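Pitcombe House shared kitchen: walk-through checklist, March
Unit 4, ground floor. Checked by Parvaneh Golestani for Arkach Lettings
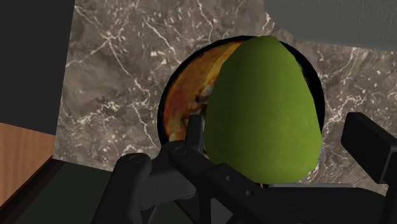
Counter with dark pan and green fruit. Marble surface, see item 3.

Key: OK / Fix / Recheck / Not tested. Comments are mine. Where the last sheet said something different I have noted it, and that happens more than it should.

ENTRY AND FLOOR

1. Floor clear, no trip hazards. OK
The mat by the back door lies flat now. The last sheet also said it lay flat, and the tenant in room 4 tells me it had been curled up all winter, so I would not put much weight on the last sheet.

2. Floor not slippery when wet. Recheck
Ruddock's invoice says "anti-slip treatment applied throughout." I poured a cup of water by the sink and walked across it in ordinary shoes. It felt like any other tile floor. I would like to know what was applied and how long it is meant to last before we pay for it a second time.

COUNTERS AND STORAGE

3. Counter surface sound and cleanable. Recheck
The stone has a lot of light veining, so a hairline crack would be hard to pick out by eye. I ran a fingernail along the front edge and felt nothing. Seal not tested. Ruddock says sealed last year, no paperwork.

4. Heavy items stored below shoulder height. Fix
The big stockpot is back on top of the wall cabinet. We have asked twice. A label on the shelf has not worked and I doubt a second label will.

5. Wall cabinets firmly fixed. OK
Pulled down on each one by hand. The one over the kettle creaks but does not move.

6. Cleaning products kept away from food. Fix
Bleach and drain cleaner are sharing a shelf with rice. There is an empty cupboard under the sink.

STOVE AND HEAT

7. Burners light and shut off fully. OK
Front left takes three tries. The tenants call this normal. I have put it down for the engineer anyway.

8. Oven holds temperature. Fix
Set to 350, my own thermometer read 333 after a long warm-up. Not dangerous, but the sheet from the service visit says "accurate." Accurate compared to what?

9. Oven door seal in one piece. Fix
Torn at the bottom corner. May explain item 8, may not. Replace the seal first and read it again before anyone orders a thermostat.

10. Extractor fan clears smoke. Fix
It is loud. It held a paper towel for a second and then dropped it. The filter is thick with grease and was marked "replaced" last time. I don't believe it was.

ELECTRICAL AND WATER

11. Outlets near sink trip when tested. OK
Both tripped on the test button and reset.

12. Refrigerator at 40 or below. OK
Top shelf 38, door shelf 40. That leaves no room for a hot day. The door needs to be pushed shut, and people don't push it.

13. Hot water not scalding. Fix
Kitchen tap reached 155. Much too hot for a shared house, and I don't accept "everyone knows to be careful" as a control. Turn down the mixing valve this week.

14. No leaks under sink. Recheck
Dry today. The board at the back is stained and soft in one spot. Put a sheet of newspaper down and look again in a few days.

FIRE

15. Extinguisher in place and charged. OK
Needle in the green. Bracket is loose on the left side.

16. Smoke alarm sounds. OK
Sounded on the button. That tells us the horn works and not much else.

17. Fire blanket within reach. Fix
It hangs directly behind the stove, so you would have to lean over the fire to get it. Move it next to the hall door.

18. Exit door opens without a key. OK

Sign-off
Not passed. Item 13 is to be done first, then 17. Kinder to quote for the oven seal and the fan filter, with old parts left on site so I can see them. Ruddock to send the sealing and floor paperwork or take both lines off the invoice.
P. Golestani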